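## 3. Recording examples in a furnished room
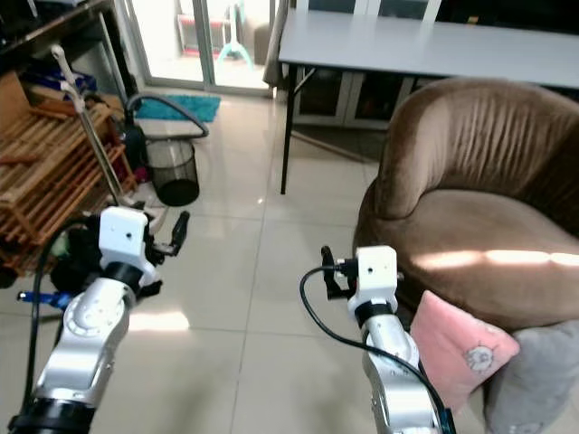
*Figure 3. Both arms raised, left gripper slightly open, seen from the head camera.*

This section explains how to record examples with the Medrano two-arm unit when it stands in a normal living space. Please read section 2 (safety and emergency stop) before you begin. The operator must have finished the short training with Ismail Ramadan, or with another person who is allowed to sign the operator sheet.

### 3.1 Preparing the room

1. Choose the task from the task list in Grirex. Write the task number on the session sheet before you switch on the arms.
2. Leave the furniture where it normally stands. The learning system needs rooms as people live in them, with chairs, shelves and small things on the floor.
3. Move only the objects that belong to the task. If the task is "put the cushion on the armchair", the cushion starts on the floor, and its starting place must change a little between one example and the next.
4. Check the light. Sun through a glass door is permitted, also when it makes a bright strip on a seat or a reflection on the tiles. Note it on the sheet as "direct sun".
5. Walk once around the unit and look for loose cables, bags with long handles and anything on wheels.

> **Caution:** Each arm has an outside cable. Before every session, turn the wrists slowly by hand control and watch that the cable does not pull tight or catch behind a joint. If it catches, stop and lay it again.

### 3.2 Start position

1. Switch on the base, then the left arm, then the right arm.
2. Press **Home** on the hand controllers. Wait until the tone sounds.
3. Look at the live view in Grirex. Both grippers must be inside the view, with the fingers pointing upward and inward.
4. Open each gripper a little with the trigger. A gripper which is fully closed at the start will be refused by the checking program.

Note: The arms take up much space in the lower part of the view. This is correct. Do not tilt the head camera up to see more of the room, as the hands will then be lost during low grasps.

### 3.3 Recording

1. Press **Record** and hold still for two seconds.
2. Do the task at a calm speed. One gripper may rest if the task needs only one, but keep it in view.
3. If you drop an object, pick it up again and continue. Recoveries are useful examples. Mark them with the **R** key.
4. When the task is finished, bring both arms back to the start position, hold still and press **Stop**.
5. Give the example a mark: good, recovered or failed. Do not delete failed examples - they are sorted later.

After every three examples, let go of the controllers and rest your hands.

> **Caution:** No person or pet may enter the reach of the arms during recording. If somebody comes in, press the red button first and talk after.

### 3.4 Sending the data

1. Connect the unit to the Sumavetti storage box and choose **Send session**.
2. Compare the number of examples on the screen with your sheet. If they differ, do not send again. Write down both numbers and call the desk.
3. If message 93 appears, the disk of the box is full. Message 1021 means that the clocks of the two arms do not agree; restart both arms and repeat the last example.

The session sheet goes into the folder of the unit. Cleaning of the gripper fingers is described in section 4.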